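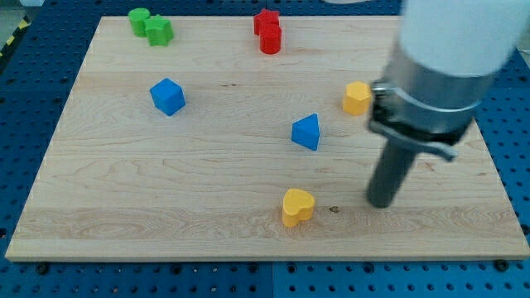
Attachment 1 - sort board, arm at right, tip near the dark spot in the wood.

Ticket: Tidy-by-color task stalls, picks wrong block near the knot
Project: Trilerow
Cell: Gradetti bench
Opened by: Daichi Hirano
Date opened: September 20, 2020
Priority: Medium (was Low, see entry 4)
Status: Open, workaround in place

Problem as reported

Arm is told "put the blue ones together" and does fine. Told "put the yellow ones together" it goes down next to the heart, hovers, then times out. No error on the pendant. Log says target reached. Target was not reached, it's sitting over bare wood.

Happens with yellow only so far. Eight blocks on the board, two each of green, red, blue and yellow. Ran 20 tries on yellow before opening this. 9 of them ended in a stall. Blue and green zero stalls. Red had a different problem, see entry 3.

Expected: pushes the heart up toward the hexagon until they are close, then backs off.
Got: tip stops to the right of the heart and stays there until timeout.

Why this matters, for whoever triages: the Grerby people want an answer on whether this can do a toy-shelf tidy and a parts-tray tidy. Same code for both. If it can't tell a heart from a spot in the board it is not going near anybody's playroom floor, and not near a bin of washers either.

Entry 1 - Daichi
Restarted the controller, rehomed, same thing. Checked the bolts at the front corners of the board, tight. So the board isn't walking on the pegboard. Calibration was last done in March which is too long ago but the blue runs land where they should, so I don't think it's that.

Entry 2 - Daichi
Turned on the overlay so I can see what it thinks it's looking at. It finds the yellow heart OK. Then on the bad runs it gets a second object, low confidence, right on the little brown knot. Label flips between "yellow" and "unknown" every few ticks. Planner takes the midpoint of the two and goes there. That explains the hovering, it is going exactly where it was told to go.

Question for Arai support: is there a minimum blob size setting in the detector? Manual mentions one, I can't find it in the menu.

Entry 3 - Daichi
Side issue, putting it here so it doesn't get lost. The red star and red cylinder started a run with the cylinder right in front of the star. Detector called them one object. Asked for "seperate the reds" and it replied done in under a second without moving. Technically it sees one red thing so there is nothing to separate.

Might need its own ticket. Leaving it for now.

Entry 4 - Arai support
Thanks for the overlay dump. Minimum size is in the config file, not the menu. Key is min_area under detector. Default is 21. Please raise it and retest. Also please confirm whether the board was swapped lately. The default background model assumes a plain surface and yours has a lot of grain in it, so streaks and knots can come up as objects.

Raising to Medium, since a false target means the arm is going down somewhere nobody asked for.

Entry 5 - Daichi
Board was swapped, yes. Old one was plain white plastic. The maple one came in with the new bench and somebody liked the look of it. I like it too but still.

Set min_area to 88. Restarted detector only. Knot is gone from the overlay. Yellow task ran clean, heart ended up beside the hexagon, no stall.

BUT now it drops the green cylinder when the star is touching it. Merges them into one and the center lands on the star. So same kind of trouble as the reds. Not sure if the new setting did that or if it was always there and I never asked for green with those two touching. Will check with the old value.

Entry 6 - Daichi
Checked. Old value merges them too. So that's not the setting, that's just how it handles two blocks of one color in contact. Good to know, bad news in general. Kids don't leave gaps between blocks, and parts in a tray don't have gaps either.

Entry 7 - Arai support
Correct, the color pass groups anything touching. There is a shape pass you can turn on that splits by outline. It is slower, up to double the cycle time on our bench. Key is split_by_shape. It does well with stars and cylinders. It does less well with shapes seen mostly from the top.

Could you also re-record the background with the blocks off the board? That should take care of the knot without leaning on min_area. At 88 you may start losing small parts, if Grerby is going to use it for hardware.

Entry 8 - Daichi
Good point on the washers, hadn't thought of that. Took the blocks off, re-recorded background, put min_area back to the default. Knot stays gone. Streaks near the front of the board stay quiet also.

Shape pass on. Reds now come up as two. Greens come up as two most of the time. Cycle is slow enough that you can get a coffee between pushes, slight exageration.

Current settings on the Gradetti bench:
min_area: default
background: new recording, maple board, no blocks
split_by_shape: on
timeout: unchanged

Still to do
- recalibrate, March is too old whatever the blue runs say
- full set of yellow runs with these settings, I've only done a handful
- greens touching, find out when the split fails. Lighting? Angle?
- make the arm report an error if it stops and there's no block under the tip. Saying "target reached" over bare wood is the part I mind most
- separate ticket for the "done" reply when nothing moved

Note for the Grerby call
If they ask can it tidy toys: on a flat board, solid colors, with gaps, yes and it's pretty dependable. Touching, yes but slow and not every time. In a pile, no, don't promise it. It pushes, it doesn't lift, so "put it in the box" is also a no for this cell.
If they ask about shop parts: need to see a sample of the tray first. If the tray bottom has scratches or printing we do the background recording on their tray, on site. Add that to the quote.

A person clears this board in a few seconds with one hand. I'd say so up front, they'll work it out in the demo anyway.

Entry 9 - Arai support
Noted on the false "reached" message. There's a contact check in the next build, will send it over when it's ready. Keeping this open until you've done the full yellow runs. Please attach the overlay dump for any green failure, with split_by_shape on.

Entry 10 - Daichi
Will do. Leaving the bench on these settings, please don't swap the board again without telling me.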